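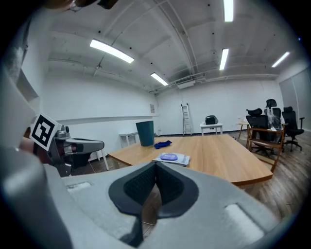
The jaw that wouldn't let go

Regular readers will remember that the July item promised a cheerful update on the hand-held grippers. The update is that we lost the better part of a month of recordings, and the cause was a screw.

The short version goes like this. Each gripper reports how far its jaw is open, and that number gets stored alongside the video. On unit 4, the set screw holding the position sensor had backed out far enough for the sensor to slip on its shaft. It didn't slip every time, which would have been polite. It slipped when somebody squeezed hard, and then it stayed wrong until the next restart. So the video would show a jaw wide open over the table while the log swore it was shut tight on something.

Wai-kit Choi found it while looking for a different problem. He was replaying a folding run on the Sketon arm and watched it carry nothing across the table with great care, set the nothing down, and go back for more. He blamed his own code for two days. Then he put the jaw readings next to the video and apologized to his code.

Out of 1,338 recordings made since the last calibration, 124 came from unit 4 after the screw started to go. We can rescue 15 of them, where the slip happened after the useful part was over. The other 109 are gone. Most were cloth tasks, the slow ones, so please be kind to anyone from the Chiu room this week.

The safety part is less funny. The arm trusts the jaw reading when it decides how hard to close. Fed a reading that says "open" when the fingers are already touching, it keeps squeezing. Chun-hung Yeh tried this on purpose with a foam block, and the foam block has retired. Nobody had a hand in there, and we would like to keep it that way. Until further notice the arm runs at the low force limit, and the gate stays closed while it moves – including when you are "just nudging the bin over."

What changes for people using the hand-helds:

Open and close the jaw fully before the first recording of each session and check that the reading follows it. Do it again after any drop. If the two disagree, stop, tag the unit, and put it on Chun-hung's desk. Please don't restart it and carry on. Restarting makes the number look right again, and that's how we got here.

Thread locker is now on the assembly sheet, a few months after it would have been useful. Replacement sensor mounts are on order from Grindenier. Unit 4 stays in the drawer until they arrive.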